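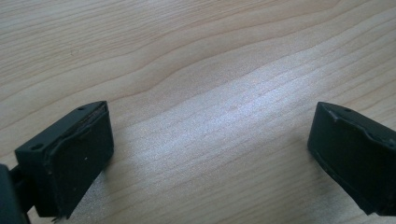
Search files
Home Collections Tables Care notes Contact

# Linda table surfaces: README

Last changed Jan 30, 2022 by Karim Lahlou

This folder holds the surface notes for the Linda dining table, the pale one with the smooth finish and the long wavy grain. It sits next to the folders for Bikus and Duangkaew and uses the same layout. Anything to do with legs, fixings or delivery belongs in the Vestia workshop folder.

## What is in the folder

- `grain.txt`: notes on the grain of each top, written before finishing
- `finish.txt`: coats, drying times and who did the sanding
- `marks.txt`: scratches, rings and dents reported after use
- `old/`: the notes from before the sheets were merged

There are 103 entries in `marks.txt`. Each one has a top number, a short description and the place on the table, measured in centimetres from the nearest corner. Entries without a measurement were copied from paper and have been left as they were.

## Words used for the grain

Straight: the lines run the length of the board with little bend.

Wavy: the lines curve gently and stay close together.

Contour: broad, smooth curves, like the lines on a walking map. These mostly turn up on one half of a top and give way to finer lines on the other.

Streaked: darker tan and cream side by side. Use it along with one of the other words.

Please don't use "figured". It was used for three different things in the old sheets and had to be taken out again.

## Looking at a top

Pale wood under a strong light goes nearly white in the bright patch and the grain there is hard to follow. Write up the darker, warmer parts first, then move the lamp or walk to the other side and do the rest. A speckled glitter in the bright patch is not a fault in the finish and shouldn't be entered as one.

Wipe the top with a dry cloth before looking for marks. Several entries under "white spot" were dust, and they are now flagged with a D.

## Care

Damp cloth, then a dry one. No scouring pads. Rings from cups should be left for a day before anyone sands them, as the lighter ones often fade. If sanding is needed, go with the grain, even where it bends, and feather out 5 cm past the mark. Re-coat the whole board and not the patch.

## Known gaps

The first 50 entries have no date. Top numbers were reused once in January, so check the finish notes if two descriptions don't agree. Bikus tops that were put in here by mistake have been moved, but their numbers have not been given out again.

Corrections go to Karim, with the top number in the subject line.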